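Wieser Community Help
Costume and Film Events

Borrowing costumes for a public film screening - who is responsible for insurance?

Nanna Kjærgaard
Posted July 27, 2025

Our society is arranging a weekend of silent films at the Plallorcombe hall, with a small display of period dress in the foyer. The Dandirholm collection has agreed in principle to lend four evening gowns and a beaded cape. Its draft agreement states that the borrower shall provide cover "from nail to nail". I should be grateful if members could advise whether the hall's own policy would satisfy this condition, and whether we may charge for admission to the display. The hall seats 70 and we expect to let in 40 at a time to the foyer. 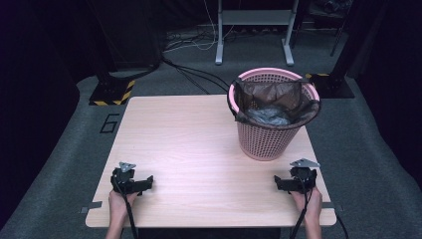

The films themselves are licensed separately and are not the subject of this enquiry.

Hurketti
Member, 898 posts

The phrase "nail to nail" means that cover begins when the garment leaves its place in the lender's store and ends when it is returned there. A hall policy will seldom extend to transport, and many exclude borrowed items altogether. You are advised to request written confirmation from the hall's insurer and to send a copy to the lender before signing.

As regards admission, the loan agreement will normally state whether a charge is permitted. Where it is silent, please ask. Some lenders allow a combined ticket for film and display but do not allow a separate charge for the display.

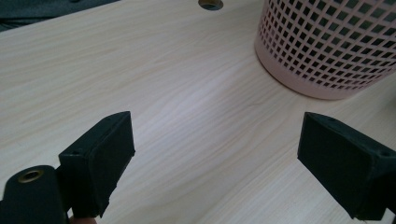 Lenders of textiles also tend to set a limit on light levels. A figure of 50 lux is commonly requested - foyer spotlights may well exceed this and should be tested in advance. A condition report should be signed by both parties on collection and again on return.

filmnights_sw

We only ever used the hall's insurance and had no difficulty. Ours were modern copies, however, so the position may differ. Would suggest telephoning the lender.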